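3.2 Collection tools and the geometry of the lip

Dry residue on work surfaces was collected by hand in both sites, Zoltow and Flestcombe, using a brush and a dustpan of ordinary household type. Earlier work on surface cleaning (Domański 2014) treats the pan as a passive receiver and reports only the brush. We found this insufficient for tabletops, where the depth of the bowl and the straightness of the front lip decide how much fine material is left as a line on the surface after the final stroke.

Pans were grouped by three features: the profile of the bowl, the width of the rim, and the form of the leading edge. The type discussed in this section is a one-handed plastic pan with a deep, rounded bowl that narrows toward the handle (Figure 2). The rim is wide and flares outward at the sides, which limits spill when the pan is tilted back. The lip is thin and straight. Pans with a molded rubber edge were handled separately and are covered in Section 3.4. 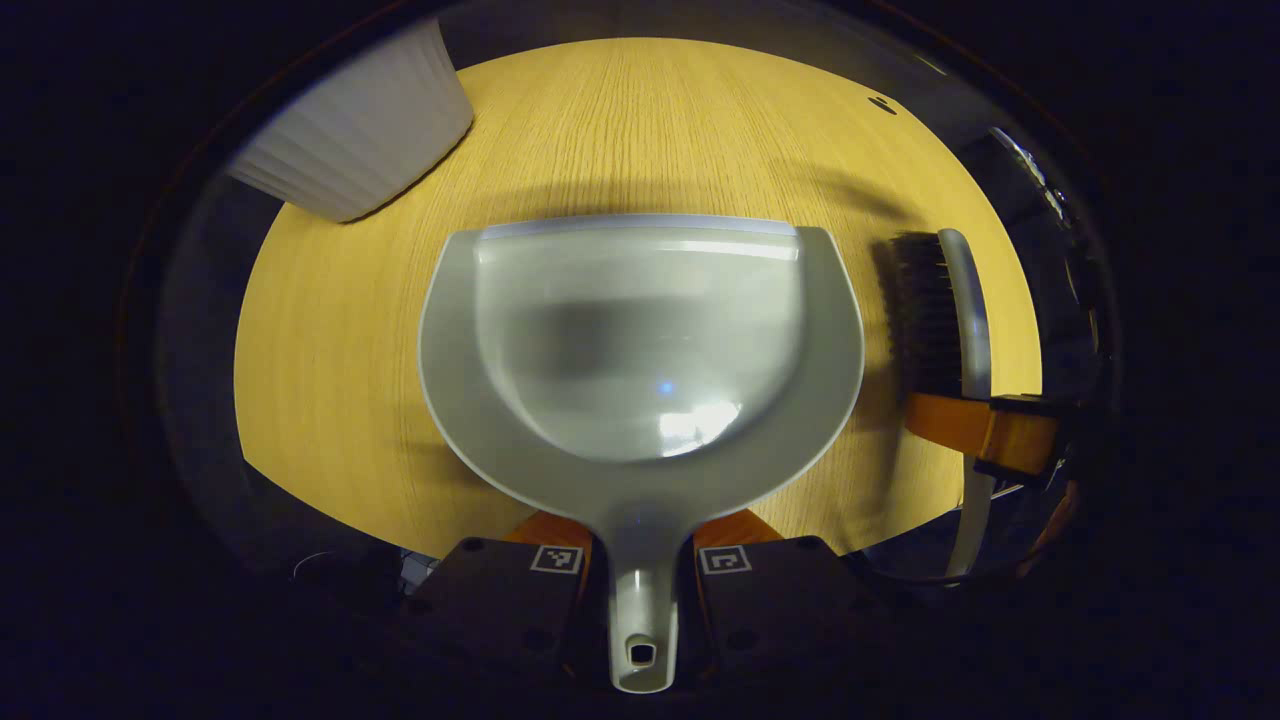 Figure 2. Light grey plastic dustpan on a wooden tabletop, seen from above. The thin lip is at the far edge; the long handle tapers toward a rounded end with an oval hanging hole.

3.3 Procedure on wooden tabletops

Each trial began with a measured portion of dry crumbs spread over the central part of the table. The pan was laid flat with the lip against the wood and held still while the brush was drawn toward it in seven strokes. The pan was then moved back by one lip width and the remaining line of residue was swept in with two further strokes. No cloth was used at this stage.

Contact between lip and table was checked before each trial by sliding a strip of paper along the edge. A strip that passed under the lip at any point meant that the pan was pressed down again and the check repeated. Most failures of this check came from the handle. When the hand pushes down on the far end of a long handle, the rear of the bowl acts as a pivot and the lip rises — slightly, but enough to let fine crumbs through. Holding the handle close to the bowl removed the problem in nearly all cases.

Residue left on the table was lifted with adhesive tape and weighed. Material that stayed in the pan after emptying was weighed separately, as smooth bowls and textured bowls differed in this respect. We did not correct for static charge, although fine flour dust was seen to cling to the inner walls of several plastic pans in the June trials at Flestcombe. The Clovine protocol recommends wiping the bowl with a damp cloth between runs. We followed it for flour but not for bread crumbs, where two dry taps against the side of the bin were sufficient to clear the pan.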